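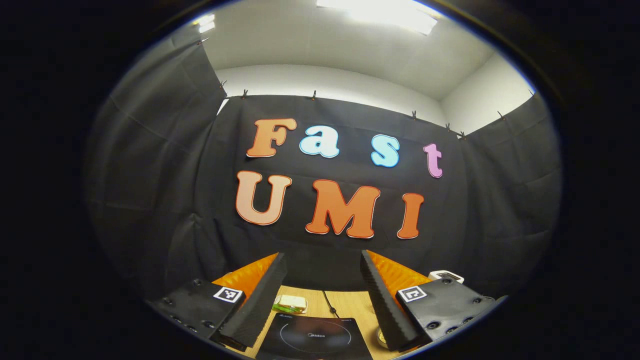
Hanging cloth backdrops and cut-out lettering

Reading time: 4 min

Several readers asked in September for the working method behind a clipped cloth backdrop with letters on it, as opposed to a printed banner. The notes below cover the line, the cloth, the lettering and the side curtains. They assume a small indoor bay with a solid wall behind it and fixings already in the side walls.

The line

Use a line that does not stretch under steady load. Thin coated steel is best. Braided cord will do for short spans if it is tightened again the following day. Any line sags under the weight of cloth, and the sag is worst where clips are bunched together, so spread them before adding tension. A top edge that dips on one side usually means the clips on that side are carrying more cloth per clip than the rest, or that the anchor has been set lower. Check the anchor first. It takes a minute with a level, and moving clips to correct a low anchor only shifts the dip elsewhere.

Leave a gap between the line and the ceiling. The strip of bare wall that remains visible above the cloth is harmless, and the gap makes it possible to reach the clips by hand. Kurkwood, our smaller room, had its line fixed tight to the ceiling for one season, and every clip change needed a ladder and a second person.

The cloth

Black cotton or a cotton blend hides shadows well and shows dust badly. Synthetic cloth is lighter and catches a sheen when a lamp strikes it at a low angle. Either one creases along its storage folds. Vertical creases pull out partly under their own weight. Diagonal ones do not: they come from uneven tension between clips, and steaming will not remove them for long. Unclip the cloth, let it hang from the two corner clips, then add the others working toward the center.

A weighted lower hem helps. Edmund Cieślak sews a chain of 5 mm links into his and reports that wrinkles are reduced but still present after a full day. Store the cloth on a tube. Ours at Grestow has been folded for years and looks like it.

Lettering

Cut-out letters attached one by one are easier to replace than a single printed piece, and a name can be split over two rows without buying a wider cloth. The points that matter:

- Color. Orange, pink, pale peach and light blue all read clearly on black. Dark red and navy do not.
- Outline. A thin white border separates a mid-tone letter from the cloth. A darker border in the same family, such as red-orange around orange, gives less separation but a heavier shape.
- Weight. If the second row is an abbreviation in capitals, cut it larger and bolder than the row above. Rounded lowercase letters in the first row can be smaller and still be legible.
- Alignment. Cloth moves, and letters move with it. A row set straight on a table will curve once the cloth is hung if the top edge is uneven. Attach letters after hanging, using a taut string as a guide, and remove the string last.

Fix each letter at no fewer than three points. Letters fixed only at the top tip forward. Double-sided tape holds on smooth synthetics and fails on brushed cotton, where small safety pins through a fabric tab are more reliable. A wide letter such as a capital M needs an additional point low on each leg.

Side curtains

Dark gray panels on both sides cut stray light and close the bay off from the rest of the room. They should fall in broad folds, so allow 60 percent more width than the opening. Flat panels move with every draft. Keep them on separate rings or clips from the backdrop so that one can be taken down alone.

Overhead light

A rectangular ceiling fitting in front of the cloth lights the letters evenly but also lights the ceiling, and the pale surface sends some of that back onto the upper part of the cloth. Where this is a nuisance, dim the fitting before buying blacker fabric. Glossy letters show the fitting as a bright patch. Matte card or foam does not.

Mabula cloth clips are in stock again at the Jindolano store in packs of 20. The jaws on the current batch are stiffer than the last, so test one on a spare hem first.

Contact the newsletter desk at Grestow | © Grestow Workshop Notes | Back to top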